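The Gulosen board reached Atieno Mfinanga at 4 p.m. with its boot loader locked. Damgaard had shipped 300 of them in April, and 169 would not start with the new memory controller enabled.

She attached a serial cable and lowered the clock by 200 MHz. The log stopped at line 86, the same line as before.
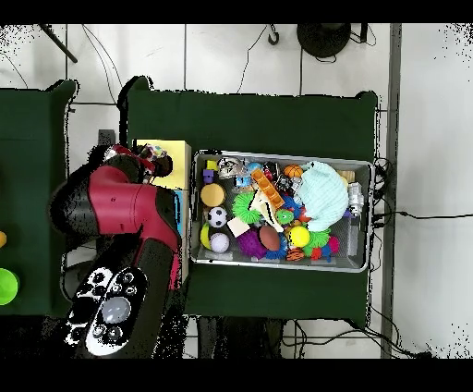
Gray bin and pale yellow box on the green table.

"Timing," said Gitau Obura, reading over her shoulder.

"The timing table is from Trulto. It was written for the older chip."

She replaced the table with one she had measured herself and wrote it to flash. The console printed line 87, then the memory size, then a prompt. Obura copied the checksum into the ticket and left the status open. The change still had to pass a cold start, and the test chamber was booked until morning.

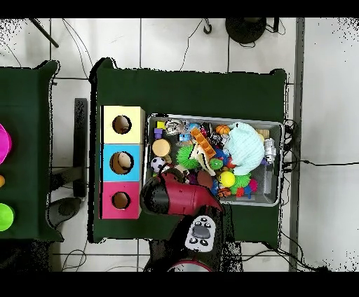
Why does the Gulosen board stop at line 86?
The loader applies memory timings meant for the older chip, and the controller never finishes its training step.

Mfinanga read the ticket once more, corrected the clock value, and switched the board off. In the morning she carried it down to the chamber and set the first run for minus ten.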